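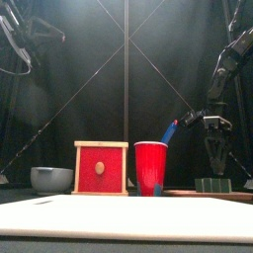

Workbench view: two arms, a blue marker and a red plastic cup.

Pludetside supplier catalog extract
README, maintained by Dehua Lu
Last edited 30 May 2024

What this is

A table of 2541 product listings for fencing wire, staples, strainers and small fixings, copied from the trade catalogs of two wholesale suppliers, Hitero and Lestgate. One row per listing. A listing is whatever the supplier gave its own order code, so the same coil of wire sold singly and by the pallet is two rows.

I put this together to find out whether "heavy duty" means anything when it is printed next to a roll of wire. On the evidence so far I would not pay extra for it.

Files

listings.csv: the main table
units.csv: conversions used for gauge, diameter and coil length
claims.csv: marketing phrases, keyed to listing code
notes.txt: my queries to the suppliers, with replies where I got one

Columns in listings.csv

code: supplier order code, untouched
supplier: H or L
type: wire, staple, strainer, clip, other
diameter_mm: converted if the catalog gave gauge only
coating: as printed
pack: quantity or length per pack
tensile: as printed, blank if absent
price_list: list price before any trade discount

Treat price_list with suspicion. Hardly any regular buyer pays it, and both suppliers seem to set it high so the discount looks generous. I would not build a price index on it.

Coatings

There are 11 different coating descriptions in the table. I doubt there are 11 different coatings. "Galvanized," "fully galvanized" and "galvanized finish" may well come off the same line, but neither supplier would say so in writing and I have left them separate. If you merge them, say that you did.

"Rust resistant" appears with no coating weight in every Lestgate staple listing. I asked for the weight in December and was sent the catalog again.

Gauge

Lestgate lists gauge and Hitero lists millimeters. Lestgate does not say which gauge standard it uses. I assumed one, wrote it at the top of units.csv, and then measured 5 coils bought over the counter to check. Four agreed with the assumption. The other was thinner than it should have been under any table I could find, and I have flagged that code in notes.txt instead of correcting it.

Known problems

Pack sizes for clips are unreliable. Boxes marked 25 are sometimes priced per clip and sometimes per box, and the catalog layout does not make it clear which.

Blank tensile values mean the supplier printed nothing. They do not mean the wire is weak — or that it is strong.

The Wei merge script drops leading zeros from order codes. Open the file as text or you will lose them.

Use

Fine for comparing how products are described. Poor for choosing what to buy, and no use at all for load calculations. Don't hang a gate on it.

Corrections are welcome if they come with a catalog page or a caliper reading. "Our wire has always been that size" is not a correction.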